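Reading Room > Robotics > Interviews

Topics Archive Subscribe Contact

Teaching by hand: a conversation about two-arm demonstrations 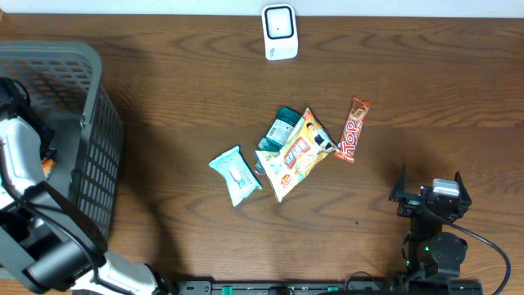 The engineer who runs demonstration collection at Prateck divides the work into two kinds. In the first, the operator takes hold of the arm itself and moves it through the task. In the second, the operator moves a separate pair of leader arms, and the working arms follow.

"We started with the first kind and moved over in December," the engineer said. "Hand guiding is fine for one arm. With two arms you have a person leaning over the table with both hands full, and the person is in every image. A policy trained on those images has learned from a view that it will never get at run time."

Prateck makes sorting and packing equipment for small warehouses. The task under discussion was the transfer of packaged snacks from a tabletop into a laundry basket. The engineer asked that neither the company nor the task be made to sound larger than it is. "It is a pick and place task with bad objects. That is the whole description."

By bad objects the engineer meant film packaging. A bag of chips or puffs has no fixed shape, and the gripper has to close on a part of it that changes from one trial to the next. A bar wrapper is stiffer along its length but slides. A cylinder rolls when a finger touches it off center.

"If you command a width and close to that width, you will crush one item and miss another. The operators do not think in widths. They close until the follower stops moving and then squeeze a little. We record the commanded position of the leader and the measured position of the follower, and the difference between the two carries most of the information about grip. Early on we only stored the follower. That data is close to useless for soft goods, and we deleted it."

The remote setup was built on a control package from Flovbridge, with changes. The engineer listed them without being asked. The filter on the leader joints was cut back, as it added delay that operators could feel. The gripper trigger was given a lighter spring. The stop pedal was moved from the left foot to the right.

Asked about delay, the engineer gave a number. "We want it under 40 milliseconds from leader to follower. Past that, people start to move and wait, move and wait. You can see it in the joint velocities. The robot then learns to move and wait, and someone will ask why it hesitates over the basket."

The habits of operators came up several times. According to the engineer, a model trained on one person's demonstrations copies that person, including things the person does not know they do. One operator lifted every item to the same height before crossing to the basket. Another dragged bags a short distance before lifting, to get a finger under the edge.

"The drag is good technique. The high lift costs time, but it never hits the rim. I would not remove either one. What I remove is disagreement on the order of items. If half the episodes begin with the item nearest the basket and half begin with the farthest, the policy has two answers to the same picture, and it will sometimes reach between them and close on nothing."

The current instruction sheet therefore fixes the order and leaves the grasp to the operator. It runs to one page. An earlier version, drafted with a contractor from Leckie, ran to eleven and specified approach angles for each type of package. Operators stopped reading it after the first morning.

"They were looking at the sheet and then at the table and then at the sheet. The episodes were slow and the approach angles were wrong anyway, since the items never landed in the positions the sheet assumed. We went back to one page."

On the question of quantity, the engineer was more cautious than most people who work in this area. The first usable policy for the basket task was trained on 200 episodes. A second round took the total to 800, and the gain was smaller than expected.

"Going from nothing to 200, you get a robot that does the task when things are where it expects. We thought the next 600 would fix the rest. They fixed some of it. When we looked at the failures, they were nearly all cases where packages overlapped, and the demonstrations had very few of those, because the person resetting the table was spreading things out neatly. People tidy. You have to tell them to drop the items in a pile and leave them alone."

The reset procedure is now written down as carefully as the task. The items are gathered, released over the middle of the table from a low height, and not touched again unless one falls off. If a bag covers a smaller item, it stays covered. The operator deals with it.

I asked how the two arms divide the work, given that many of the items need only one.

"Most of them need one. We keep both arms recording all the time. If the second arm sits still for an entire episode, that is still a demonstration of sitting still, and the policy has to learn it. The trouble comes when an operator parks the idle arm wherever it happened to be. Then you have forty rest positions in the data. We ask for a single rest pose, gripper up, clear of the items. It took a week to get people to do it consistently."

The engineer does not believe in discarding every episode with a mistake. A dropped package that is picked up again is kept and tagged. A package that is dropped and abandoned is cut. So is any episode in which the operator pauses to talk. Where the basket has been bumped out of place, the episode is kept if the operator went on and placed the rest of the items correctly.

"Recoveries are worth more than clean runs once you have enough clean runs. I can't give you the ratio. We tried asking people to fail on purpose, and it looked staged. They would open the gripper at a convenient point and pick the item up from a convenient place. Real drops happen at the rim or in the first centimeter of the lift. So we collect normally and wait for them."

A comparison with hand guiding was run on the same table with a single arm. Hand-guided trajectories were smoother and took less training for the person doing them. They also contained forces the arm could not have produced by itself. The engineer described one case in which the operator had pressed the gripper firmly under a bag, using the weight of their own arm. Played back, the motors stalled at the same point on each attempt.

"With a leader arm, you can't cheat that way. If the follower is too weak, you find out while you are driving it, and you find some other way to pick up the bag."

The next piece of work moves the task to a customer site operated by Fumstead, where the surface is darker and the bins are deeper than the basket. The engineer expects to collect again from the beginning for the bins and to reuse the existing episodes for the grasps. Whether the two sets can be mixed in one training run has not been tested. The first sessions will use a single operator until the rest pose and the item order are settled, and the others will be brought in after that.

"We will probably write a second page," the engineer said.

Posted 10/20/24

Related
Leader arms and trigger springs: notes from a rebuild
What to store with each episode
Reset procedures for tabletop tasks
Gripping film packaging: a short bibliography
Reader letters on hand guiding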